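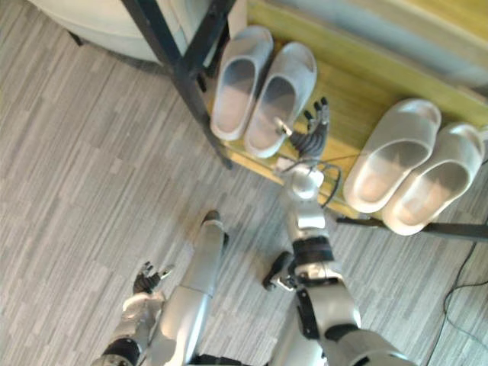

*Slide 1. Low shoe rack with slippers, gray striped floor.*

# Shoes Off, Please: What Guests Understand at the Door

Notes for the evening talk, Wunerska guesthouse owners' meeting, October 17, 2018
Areti Gavalas

Leave slide 1 on the screen while people sit down. Start slowly. Drink water before, not during.

## Opening

Good evening. Thank you to Halima Magesa for the invitation and for the correction of my English in the first half of these slides. The second half I finished last night, so the mistakes there are mine.

I want to speak tonight about a very small part of your house, the first two meters behind the door. I have a guesthouse with 11 beds. In my family we never wore outdoor shoes inside, and I thought that every guest would understand this without words. For three years I was angry with people who had done nothing wrong.

(Pause. Usually somebody laughs here. If they don't laugh, go on.)

Ask the room: who has a shoes-off rule? Who has it written somewhere? Let them look at each other's hands.

## The guest at the door

Please imagine your guest. She has traveled since the morning. She has a suitcase, a bag, a phone in her hand with your address on it, maybe a child. She wants to find the bathroom. At this moment you ask her to stand on one leg.

I say this as a joke, but it took me a long time to see it. At home, I come in with one bag and I know where the chair is. My guest comes in with four things and does not know where anything is. Also she may have a hole in her sock! People are shy about this. One older gentleman told me on his last day that he had worried about his socks every evening.

There is the question of respect, too. For me, clean floor is respect for the guest. For some guests, to be asked to take off the shoes by a stranger is a little bit like being told to wash your hands. Both people are polite and both are uncomfortable.

## What I asked, and what people answered

From July I put a short card in each welcome folder, and three other houses did the same: Imitz, Tsolakis and the Sterham rooms above the bakery. Together we received 684 cards. It is not science. The people who write on cards are the people who like cards.

The first question was: "When did you understand that this is a house without shoes?" 288 people answered that they understood only when they saw the owner's feet.

(Stop after this number. Write it on the board if there is a board.)

So they did not read my sign. My sign was beautiful, I paid for it, it was in four languages, and it was at the height of my own eyes. But a person who carries a suitcase over a doorstep looks down.

Other answers I want to read aloud:

- "I saw the other shoes and did the same."
- "My husband was told off by the lady." (The lady was me.)
- "Nice, like at my grandmother's."
- "Where do I sit?"

The last one came many times, in different words. Explain that I had no seat at all in the hall then. I had a plant.

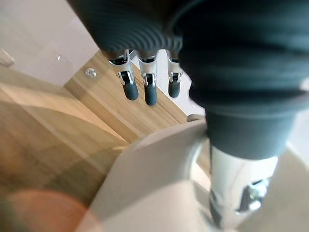

*Slide 2. Close view of the fingers, tips pointing down.*

## Changes that were cheap

Do not read this list from the paper, tell it. Look at Halima if I am too fast.

**A seat.** I moved the plant and put a narrow bench. It is the best thing I did in this house, and the bench was from my mother's balcony. It should be strong enough for a heavy person with a heavy backpack still on. Please test it yourself before you offer it to others.

**A line on the floor.** The mat for outdoor shoes has one color and after it begins the rug. Nobody needs language for this. At Imitz they have a small step, even better, but I can't build a step in a rented building.

**The rack is low and open.** I had first a cabinet with doors. Guests did not open it, they think that a closed door is private. They put the shoes in front of it, and in the morning I fell over them.

**The light.** A lamp with a sensor, over the bench. People arrive at night and look for the laces in the dark.

**One sentence before arrival.** It goes in the message with the key code: "We leave shoes at the door, there is a bench and there are slippers for you." Tsolakis uses almost the same sentence. They had complaints before, and they tell me that now it is quiet.

## Slippers

This part is always longer than I plan. Watch the clock, 10 minutes maximum with questions.
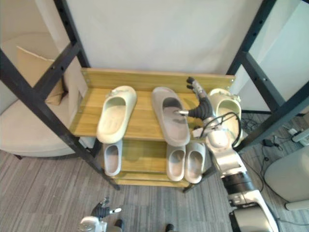 *Slide 3. Slides on the top shelf, cream-white and gray.*

Everybody asks me: must I give slippers? You must not. But the floor in an old house is cold from autumn until spring, and if you take something away from the guest, it is nice to give something back.

What I learned:

1. Open slides are easier than closed slippers. They forgive the wrong size and they can be washed in the sink.
2. Buy two or three sizes and not more. With six sizes my guests searched for a long time, and the pairs got separated.
3. Color for size is a good idea only if you explain it. I used different colors and explained nothing, so people chose the color they liked.
4. Wash them between guests and say that you do it. One small line on the card is enough. Before this line, many people preferred only socks.
5. Stairs and slides are not friends. If your bedrooms are upstairs, offer something with a back.

(If somebody asks about the thin white hotel slippers: I stopped. They tear on the second day, and it hurt me to throw so many of them away.)

## When the rule should bend

Say this part seriously.

There are guests who cannot take off their shoes. Some have special soles, some have a brace, some are old and not safe without a firm shoe. Others simply do not want to tell you why. I never ask anymore. I keep a brush and a damp cloth beside the bench, and I say "please use it if you like." The floor can be washed on any day.

The same for the plumber. For years I made him take off his boots, and he carried them in his hand through my kitchen, and the boots were dripping. Now he has covers.

With children it's the opposite, they take off everything and run.

## Questions I expect

*Stolen shoes?* Never in my house. Sterham had one exchange by mistake, two pairs of black sneakers, and it was solved with a phone call.

*Smell?* Open window, open rack, baking soda. Do not use perfume, it makes a second smell.

*Wet season?* A tray under the rack with a high edge. Empty it each morning.

*Does the rule bring bad reviews?* I got two before the message with the key code and none after. Ask the Imitz people too, they sit in the second row and have more rooms than me.

Copies of the card are on the table by the coffee. Take one and change the words as you need, only please remove my phone number first.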